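Zekstead Veterans Service Office

The Zekstead Veterans Service Office is a local government agency that helps former members of the armed forces, along with their spouses, children and surviving parents, to apply for the benefits they have earned. It serves the town of Zekstead and the neighboring community of Cirivley, and it is paid for jointly by the two, under an agreement that has been argued over, patched up and renewed more often than most people in either place could tell you. The office does not decide claims itself. Its staff fill out forms, track down records, write letters and, quite often, simply sit with people while they work out what to ask for.

Origins

Before the office opened, a veteran in Zekstead who wanted help with a disability claim had to drive to the county seat, where a single service officer kept hours in a borrowed courtroom. The trip was a long one in winter, and many older veterans gave up on it. A petition asking for a local office gathered 700 signatures, a remarkable showing for a town of that size, and it was carried to the town council in a shoebox that is still kept on a shelf near the front counter.

The council was friendly to the idea but worried about the cost, and for a while it looked as though the whole thing would slip quietly off the agenda. What changed matters was an offer from Cirivley, which had no office of its own and no building to put one in, to cover part of the yearly budget if its own residents could be served on the same terms. The measure passed by 3 votes, and the office opened the following July in two rooms behind the public library.

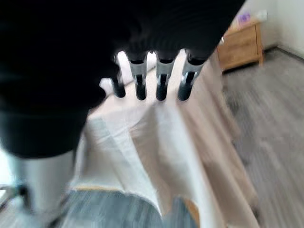

The early years were modest ones. There was one paid officer, a telephone that was shared with the library's children's desk, and a filing system that started out in fruit crates donated by the Rasuretti grocery down the street. Even so, word got around, and within a short time the waiting area had spilled out into the reading room, where visitors were asked (kindly, it is said) to keep their voices down.

Malhotra Hall

The office moved to its present home, Malhotra Hall, after the town bought the building from a fraternal lodge that could no longer keep up the roof. The hall has a ramp on the street side, private rooms for interviews and a large meeting room upstairs that is lent out for town hearings, candidate forums and the occasional wedding supper. The purchase was unpopular with some residents, who felt that the money ought to have gone to the roads, and it was the main issue in the council election that followed. Two members who had supported it lost their seats – though the new council, once it had taken a good look at the lease on the old rooms, went ahead with the move anyway.

Services

Most visitors come for help with disability compensation, pensions, burial allowances or a change in discharge status. The office also runs a ride service to medical appointments, helps with property tax relief, and gives out small emergency grants of up to $500 for heating, rent or car repairs. Grants are paid straight to the landlord or supplier. Evening hours, from 4 in the afternoon until the last visitor has been seen, were added for people who could not get away from work, and they have turned out to be the busiest part of the week.
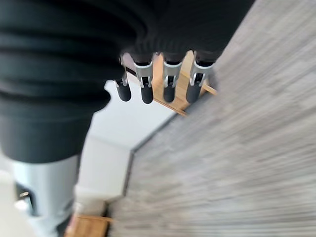

Funding and politics

The office has seldom been far from local politics, partly on account of the way it is paid for. Zekstead covers the larger share, and every few budgets somebody on its council proposes that Cirivley should pay more. Cirivley usually answers that its residents make up a small part of the caseload, Zekstead answers that they live farther out and need more rides, and so the matter goes around again until a figure is settled on. A proposal to fold the office into the county system was put forward during one of the leaner years and drew such a crowd to Malhotra Hall that the hearing had to be moved to the school gym. The proposal was withdrawn before it came to a vote.

Candidates for council are generally expected to visit the office during a campaign, and by custom they are not allowed to hand out literature inside. They may, however, leave it on the table by the ramp.

See also

Cirivley Town Council
Malhotra Hall
Zekstead Public Library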